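Firkside Records has confirmed that the second album by the electronic duo Sesine will be released in December. The label's press office made the group available for an interview at the Nitano studio on Wednesday, August 9, 2023, as mixing entered its final week.

The album, titled "Tkachenko" after the street where the two members first shared an apartment, contains 14 songs. Seven were written on tour. The singer described those as the quicker half of the record.

"We would finish a show and still be wide awake," she said. "The hotel rooms had thin walls, so I sang everything very softly. When we got home, we kept the soft vocals and made the drums louder."

Her bandmate, who produces the group's material, said the remaining songs took longer. One ballad went through several arrangements before the duo returned to the original demo, recorded with a single keyboard.

"The demo had a wrong chord in the second verse," he said. "I corrected it every time and it never sounded as good. The wrong chord is on the album."

Asked about the lead single, "3545," both members declined to explain the title.

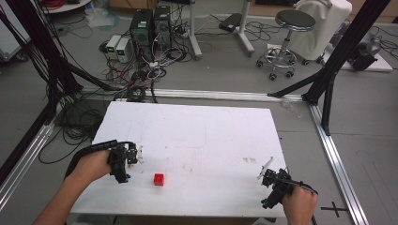 The singer said only that the number would mean something to people who knew them in their first year. She was more forthcoming about the guest strings on the closing track, which were recorded in one afternoon.

"I had asked for something plain," she said. "They played it plainly once, and then they played it their own way. We used the second take."

Firkside Records will announce tour dates after the single is released. The duo expects to perform the album in full at the first two shows.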